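How to Try Out a Two-Arm Packing Cell Before It Changes Anyone's Job

Posted by Aoi Ogura

The people selling automation to small grocery warehouses like ours tend to say the same thing: the arms do the dull part and your staff move up to better work. I run the packing floor at Okabe, in Drurkomville, and I have heard that line enough times to want it in writing. What follows is how we run a trial of a two-arm cell on mixed produce orders. It will be slower than the vendor wants. Let them complain.

Before you start

You need one packer who does this job every day, one notebook, and someone with the authority to say no at the end. Do not let the vendor's engineer be the only one taking notes. Ours was a pleasant man and his notes left out every time he reached in to fix something.

Step 1. Write down the job as it is done now

Stand next to a packer for a full shift and write down everything. You will find that "put fruit in basket" is a small piece of it. Takeshi Matsuda has packed for us for 5 years, and in one order I watched him turn a lemon over to check for a soft spot, swap it, flatten a torn bag, and shout across to receiving about a short case. The sales sheet for the Trarkel cell had one line for all of that: "item transfer."

Keep this list. Anything on it that the machine doesn't do is still somebody's job, and you need to know whose.

Step 2. Pick ugly test orders

Vendors like oranges. Oranges are round and firm, and they sit still. Put some in by all means, but mix in things that behave badly: thin plastic bags, smaller fruit, a short can with a pull tab. Use the bags and baskets your customers get. If the vendor offers their own, say thanks and put them back in the truck.

We wrote 55 test orders and had the packers choose what went in them. They were meaner than I would have been, and that made for a better test.

Step 3. Set up the work area and leave it alone

Put the items down the way they land on a normal day. A bag can be lying on its side with the handles any which way, and the basket can sit at an angle. If someone straightens things up before each run, you are testing that person's tidying. Mark it down as labor.

Agree beforehand on what counts as finished. Ours was: right items, right container, no visible damage, no hands. Prenska, the integrator, wanted "assisted completion" to count as well. We said it could have its own column.
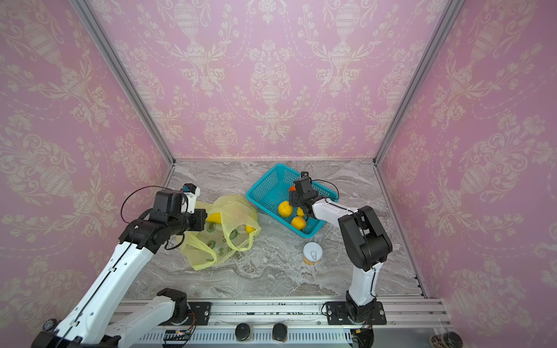 Step 4. Watch the bag

Most of our attention went to the baskets at first, and I think that was a mistake. A basket holds its shape. A crumpled yellow bag with fruit in its mouth doesn't, and a gripper coming down over it has to deal with plastic and lemon-colored fruit together. Have your packer stand where they can see both grippers and call out what they would have done differently. Takeshi's remarks took up more of the notebook than the pass and fail marks did, and I would trust them further.

Step 5. Log every human touch

Every one. Resets, nudges, picking up a dropped item, restarting the software, moving a cable. Write who did it and how long it took. Across our 558 picks this column was the one I took to the managers' meeting, and it was the only one Prenska asked to review first.

Step 6. Ask what the packer does all day

Make the vendor answer this with the packer in the room. If the answer is "supervise," ask what that means at hour six, on their feet, waiting for a fault light. Watching a machine is work, and I'd argue it's more tiring than packing. Ask too about pay grade, training hours, and who gets blamed for a bruised peach.

We asked for three things on paper: no cut in hours during the trial, paid training, and a packer's right to stop the cell without asking. We got two. The training is still "under discussion."

Step 7. Run it again in a busy month

A trial in a quiet season proves little. We are holding our decision until a second run in May, when the order mix changes and the temps come in. Trarkel offered a discount if we signed sooner. I put the offer in the notebook under human touches.

Last updated November 27, 2023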